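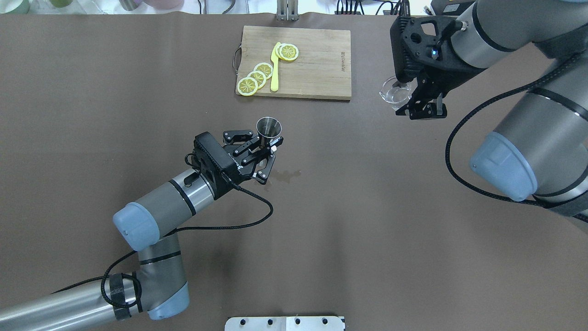
**Trorkingate gets its own cooking school this September, and I can't wait to feed you**

Hi, I'm Krisztina Jakab, and after more than 20 years of cooking in other people's kitchens I'm opening my own place! It's called Istik, it's on Bozsik Street in Trorkingate (the old shoe repair shop, the one with the green awning), and the doors open in September.

I want to be clear about what kind of school this is. You won't get a diploma and you won't have to wear a hat. You'll come in after work, tie on an apron, cook dinner with a bunch of people you haven't met yet, and then we all sit down and eat it. Classes run 90 minutes and start at 6:30 p.m., with 16 spots in each one. I tried bigger groups when I was teaching at the Husosham community hall and I spent the whole night shouting over the fans, so we're keeping it small.

The first month is all basics. Knife skills, soup from scratch, a roast chicken you can make half asleep, and one full evening on citrus — curds, preserved lemons, a salad dressing I've been making since college. My sister thinks a whole class on lemons is too much. She's signed up for it anyway.

Kids are welcome at the Monday class if they bring a grown-up. We start that one earlier, at 4 p.m., and we stick to things that can be rolled, squished or stirred. If your child only eats plain noodles, bring them! Mine did too for years, and we make the noodles ourselves, so everybody goes home happy.

I put up a paper sign-up sheet at the Husosham farmers market this summer, mostly to see if anyone would bite, and 116 people wrote their names down. I took it home and stuck it on my fridge. If you're on that sheet, you get first pick of the fall classes, so please check your email (and your spam folder, because I seem to end up there a lot).

Booking for everyone else opens the week after. Stop by the shop any afternoon from 2 to 5 p.m. and I'll sign you up at the counter. Tell me about allergies when you book and I'll plan around them.

**Press contact:** Krisztina Jakab, owner, Istik, Bozsik Street, Trorkingate. Reporters are welcome to sit in on a class, and yes, you'll be handed an apron.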